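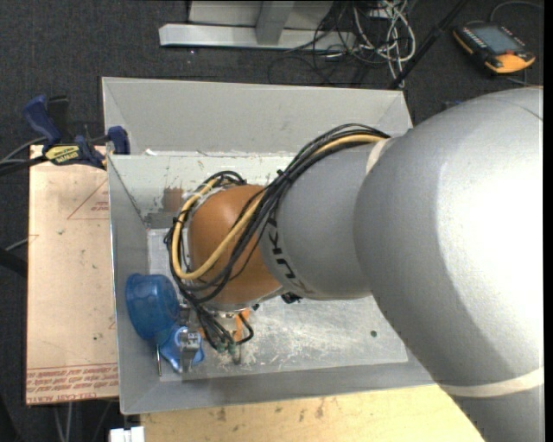
The arm over the bin, gripper down by the blue piece.

Teaching bin picks by hand: how I record demonstrations on a big arm

I get asked a lot how you show a robot a job without writing out every move, so I finally sat down and typed up the way I do it. This is for picking parts out of a bin with a full-size industrial arm, driving it by remote control and saving what it does. If you have a little desktop arm you can skip most of the worrying, but the order of the steps is the same.

I'm going to assume you can already jog your arm from the pendant, you've had the safety training for your particular machine, and your gripper opens and closes when you tell it to. If any of that is shaky, go fix it first and come back. I'll be here!

What you need

An arm with a controller that will accept outside motion commands. A gripper. A bin, fastened down. A handheld controller for steering (I use a six-axis puck from Risteck, but a game controller works fine once you get used to it). At least one fixed camera that can see into the bin. A computer that records everything with the same clock. And a handful of parts you don't mind scratching, because you will scratch them.

My recording program is called Nirnton. It's just a script I wrote that grew a name. It saves the joint positions, the gripper state, my stick inputs and the camera pictures, all with time stamps. Use whatever you like as long as it saves those four things together.

Step 1: Clamp the bin

Do this before you turn anything on. A bar clamp on the rim is plenty for the forces we're using, and it's quick to undo when you want to change bins. The first week I did this I left the bin free, and it crept a little every time the fingers brushed a wall. By the end of an afternoon it had moved the width of my thumb and my recordings from the morning didn't line up with the ones from after lunch. I threw out nearly 200 of them. So, clamp.

Once it's clamped, put a strip of tape on the table along two sides of the bin. If it does get bumped you can push it back to the tape and keep going.

Step 2: Sort out the hoses and cables

Run the wrist through every angle you expect to use, slowly, from the pendant, and watch the cable bundle the whole time. You want enough slack that nothing pulls tight with the wrist turned all the way over, but not a loop so floppy that it hangs down in front of the fingers. My loop is pretty generous on the outside of the wrist. It looks messy and I've stopped caring.

Check what happens when the gripper is at the very bottom of the bin, too. Cables that are fine up in the air can rub on the rim once you're down there.

Step 3: Set the limits

Slow the arm down. Slower than that! For teaching I cap it at a speed where I could stop it before it covered the length of the gripper. Then put a box around the work: side limits a bit inside the bin walls, a ceiling, and a floor. I set my floor 9 mm above the bottom of the bin on the first day with any new gripper, and only lower it after I've jogged to all four corners and seen that the limit really holds.

Keep the pendant where you can grab it without looking. And keep people out of the arm's reach, yourself included, whenever it's powered and being driven by something other than the pendant.

Step 4: Pick a home pose

Every demonstration should start from the same place. Mine is straight above the middle of the bin, fingers open, high enough that the camera gets a clear view of the parts. Save it, give it a button. When you finish one pick, press the button, let the arm settle, and then start recording the next one.

Step 5: Drive a few without recording

Steering an arm through a puck feels odd at first. The direction you push and the direction it goes only match up if you're standing where the software thinks you're standing, so set your viewpoint in the program and then put your feet there. I do ten minutes of warm-up every single session. I still overshoot.

Step 6: Record

Now the real thing. Come down over the part, line up the fingers with the sides you want to hold, pause for a beat, close, pause again, lift straight up. Those two pauses matter more than I expected. They give you clean points in the recording where the gripper state changes while the arm is still, and the training step has a much easier time with them.

Some things I try to stick to:

Move in one smooth go if you can. If you wiggle back and forth hunting for the right angle, the robot learns the wiggle.

Mix up the layout. Flat parts, tipped parts, parts leaning on a wall, two parts touching. Rounded cups up against the side are the hardest in my bin. I come at those with one finger between the cup and the wall, and I go slowly.

Keep some of your misses. If a part slips and you recover and get it on the second try, save that one and label it. The robot needs to see a recovery now and then. If you just plain crashed into the wall, delete it.

Stop when you get sloppy. For me that's after 21 or so in a row. Then I get coffee, and I put the parts back in a different arrangement.

Step 7: Look through what you saved

Same day, while you remember it. I play every recording back at high speed and check that the camera and the joint positions agree at the moment the fingers close. If they're off, your clocks have drifted and no amount of training will fix it. I lost a whole batch from the Mumetti project this way in March and I'm still a bit sore about it.

How many do you need?

The question everybody asks! For one part in one bin, I got usable results with 200 good ones. For a mix of shapes I'd plan on 1,000, spread over several sessions so the lighting isn't always identical. Start with the smaller number, train, watch where it fails, and then record more of exactly that. Much better use of your afternoon than piling up easy picks.

When you run the trained version for the first time, keep all your limits from Step 3 in place and have your hand on the stop. Mine went for the bin wall on its very first try - full confidence, slow speed, and the side limit caught it.

Next I want to write up the same thing for hand guiding, where you push the arm around directly. I've been doing that on the smaller Conceição cell and the setup is different enough to need its own page.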